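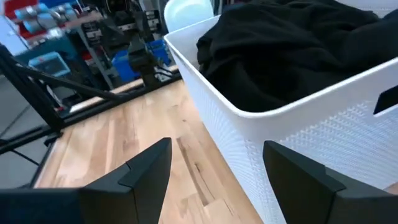

Naa Ankrah thinks the Clurau softening is real, and that I should stop treating every party statement as a trick. Her note in the margin: the leadership has dropped the referendum line from two speeches in a row, and the Frimpong poll moved the same way. Fine. I still don't buy it.

**August, 7:40 am, poll desk**

Reran the Frimpong file before anyone else was on the server. n = 652 after removing the duplicates. Share wanting Timivberg to leave the common currency: 28 percent, down from the spring wave. That is the number everyone is quoting.

Problems, in the order I hit them:

- Spring asked "leave the currency." August asked "leave the currency even if prices rise." You can't put those two on one chart, and the press release does.
- The currency item came after nine questions on household savings. In spring it was near the top.
- Brillville is heavily overweighted. Theophilus says the weights were fixed in July. I looked at the July file and it's the same column with a new name.

Split the August sample by past vote. Among Clurau voters the "don't know" group grew and the "stay" group hardly moved. So people are going quiet, or they're waiting to be told. Neither one is a change of heart. Naa says "don't know" is where people stop on their way to "stay." Maybe, but we have no panel data, so she can't show it and I can't rule it out.

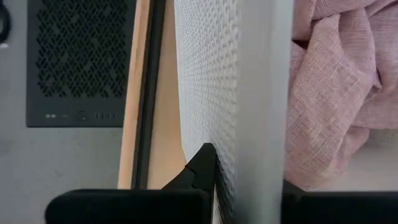 *Photo: Theophilus Ametepe*

**11:15 am**

Reweighted Brillville by hand using the old census table. The leave share goes up, but the interval is wide enough that I wouldn't print it. Saved as leave_rw2. Don't use leave_rw1, I had the age bands upside down.

Read the party's budget paper over coffee. The word "exit" is gone. The part about a "parallel means of payment" is still in there, some 20 pages in, with the same wording as last year as far as I can tell. Naa calls that leftover text. I'd like to know who left it.

To do:

- ask Frimpong for the full August questionnaire, with the item order
- Theophilus to send the real weights - the file, please, and no summary
- Naa to write up her "on the way to stay" reading so we can argue over something on paper
- pull the spring chart from the shared draft until the wording issue is settled

Theophilus wants a headline figure by 4 pm. I told him he can have the question wording.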